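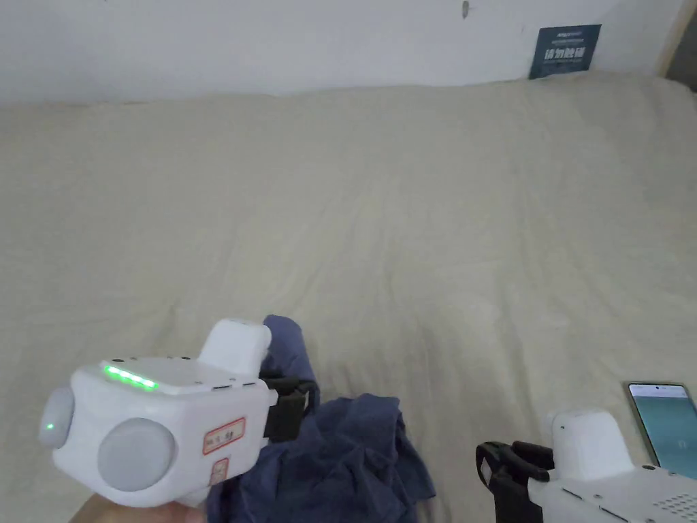 How long does the Nunis kit run on one charge?
Plan on 4 hours of steady recording. The status light on each gripper changes color when the charge gets low, and you can finish the task you are on before you plug in.

What comes in the kit?
Two hand-held grippers, a head camera with strap, a charger and a carry case. The phone app is a free download. You supply the phone.

Can I use it on laundry and bedding?
Yes. Cloth is what most Lebrun customers record. Start with dark items on a light sheet - they are easier to check afterward.

How wide do the jaws open?
80 mm. Thicker things, such as a folded towel, should be picked up by one layer.

Do I have to rent both grippers?
No, but the price drops by only 70 dollars a month if you take one.

Where do I send it back?
To our Neltberg shop, in the carry case. The Vomville counter closes in May and can't take returns. Write order number and name on the slip - repairs go to Hazem Amrani.

Print this page | E-mail this page
Shares: 12

Lebrun Customer Desk, ext. 3627
© Lebrun. All rights reserved.
Back to top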